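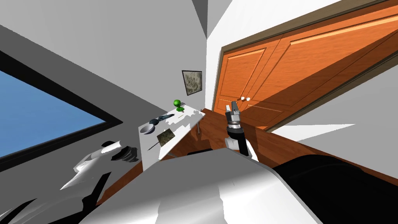 Thitima Thongsuk has been writing inventories for rented homes for four years, and before that she worked on the front desk of a letting agency. Her job is to visit a property before a tenant moves in, write down what is there and what state it is in, and do the same again when they leave. She works from one side of a room to the other and always in the same order. In a room like the one shown here, with a table off to one side, she would do the doors first, then the walls, then the floor, and only then the table. "People start with the furniture because that's what they notice," she says. "Then they forget the doors. Doors get kicked, they get coats hung on them, they get hooks stuck on and pulled off. I put the doors at the top of the page."

We met at a café near the bus station in May, between two of her appointments. She had a check-out at eleven and a check-in at half past two, and she drank her tea quickly.

She was trained by Rimantas Jankauskaitė, who still runs the small firm that carries his surname. He took her out with him for three weeks and made her write every report twice, once in the property and once from memory at the kitchen table that evening. The two versions never matched. "I would have the carpet as beige in one and grey in the other," she says. "He didn't tell me off. He put them side by side and let me look at it."

Most of her work now comes through two agencies, Prelau and Urnum. Last year she finished 311 reports. A studio flat takes her an hour and a half, a family house most of a day. She can take up to 200 photographs in a large house, but she says the written part is what gets read when there is a disagreement.

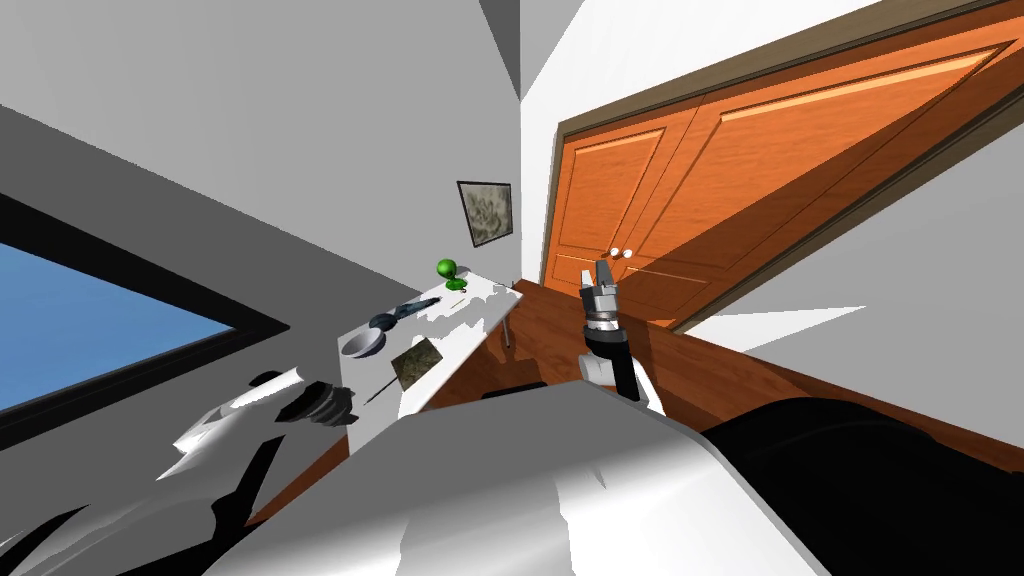 The wording is where new clerks go wrong, in her view. She will not write "good condition" on its own. "Good compared with what? If a wall has four small marks by the light switch, I say there are four small marks by the light switch. Then in a year's time someone can go and look." She also avoids guessing at causes. A ring on a worktop is a ring on a worktop. She does not write that a hot pan was put there, even if it is the shape and size of a pan, as she was not in the kitchen when it was made.

Cleaning causes more arguments than damage. Tenants often believe they have left a place spotless and are upset to read otherwise. Thongsuk checks the tops of cupboards, the rubber seal on the washing machine, the inside of the oven door and the tracks that sliding windows run in. She says the window tracks are missed in nearly every check-out she does, including by professional cleaners.

The biggest claim she has been involved in was for £3,199. It concerned a hallway and stairs where the landlord wanted all the carpet replaced. Her check-in report, written three years before, had noted wear on the lower treads and a pulled thread on the landing. The landlord got a small part of the money. He was not pleased and asked the agency to send somebody else next time, which they did.

"I don't work for the tenant and I don't work for the landlord, even though it's usually the landlord who pays," she says. "Both of them think I'm on the other side."

I asked what tenants should do when they are handed a check-in report. She said to read it on the first evening, before unpacking if possible, and to walk round with it. Anything missing should go in an email to the agent, with a photo, inside the time allowed. Hardly anyone does. Tanner Chan, a lettings manager at Urnum, told me later that he gets comments back on very few of the reports he sends out, and that most of those are about keys.

Keys come up a lot. Thongsuk lists each one and photographs them on a sheet of white paper, then tries every one in its lock. She once spent forty minutes on a bunch for a ground-floor flat and found that several of them opened nothing in the building. They went in the report as "purpose unknown". They were still on the bunch when she came back for the check-out.

She uses a tablet for the reports now, though she keeps a notebook in her bag for places with no signal or when the battery goes. The firm tried dictation software for a while. It turned "skirting" into "skating" so often that she went back to typing.

By then it was twenty past two. She had the check-in to do, a two-bedroom flat over a chemist's, and she wanted to read the meters before the tenants arrived.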